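Isstead Stage to Open Season with Tuvano's "The Weighing Room"

New English translation of Myung-ja Seo's family drama begins performances in September

ISSTEAD - Isstead Stage will open its new season with "The Weighing Room," a play by Myung-ja Seo in a new English translation by Jae-hoon Joo. The production is staged with Tuvano, the touring company that commissioned the translation, and is directed by Raluca Ciobanu.

The play takes place over a single night in the back office of a fish market. Two sisters and their late father's business partner have until morning to agree on the sale of the stall. It runs 95 minutes with no intermission and has a cast of three.

Seo has written 5 novels and a collection of short stories. "The Weighing Room" is her first work for the theater. It was first performed in Korean in a 39-seat studio, with the audience seated on both sides of the playing area, and the Isstead production keeps that arrangement.

"I wrote the first draft as a novel and it was far too long," said Seo. "When I took out everything except what the sisters say to each other, it was a play. I didn't plan it that way."

Joo worked on the translation with Seo and with the actors, who read each draft aloud. The two sisters speak to each other in a regional dialect in the original. Joo has written their lines in plain, clipped English and has left a small number of Korean words in place.
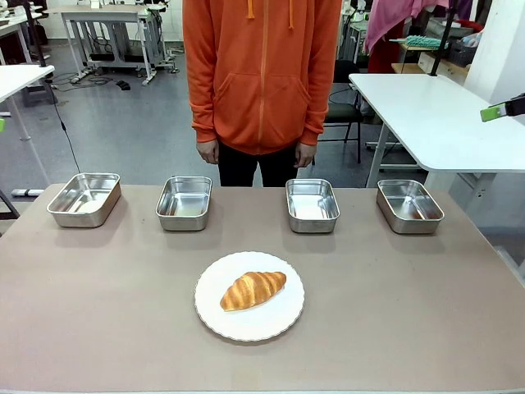 Will audiences need to know Korean to follow the play?

The whole performance is in English, and the Korean words that remain are forms of address and the names of dishes. A short list of them will be printed in the program. Captions will be shown at the Friday performances for audience members who want them.

Hae-won Ham plays Sun-mi, the older sister, and Ekow Quartey designs the set and lighting. Ciobanu said rehearsals have spent a lot of time on the silences in the script.

"There are pages where the stage directions are longer than the lines," said Ciobanu. "Myung-ja is very exact about who is standing and who sits down first. We tried changing a few of those early on and then put them back."

The English text will be published by Dastoneck Press in paperback to coincide with opening night. The first printing is 2666 copies. The book includes an afterword by Joo on the translation and an early scene that was dropped before the first production. Copies will be sold in the lobby before and after each performance.

Seo and Joo will take part in a conversation with the audience after the first Friday performance. The talk is free to ticket holders for any date in the run.

After Isstead, the production will travel to the Bang Theater for a limited run with the same cast. Dates for that run will be announced separately.

Tickets are on sale now at the Isstead Stage box office. Student tickets are available for all performances. Groups should contact the box office before booking.

Review copies of the book and interviews with the author, translator and director can be requested through the Isstead Stage press office.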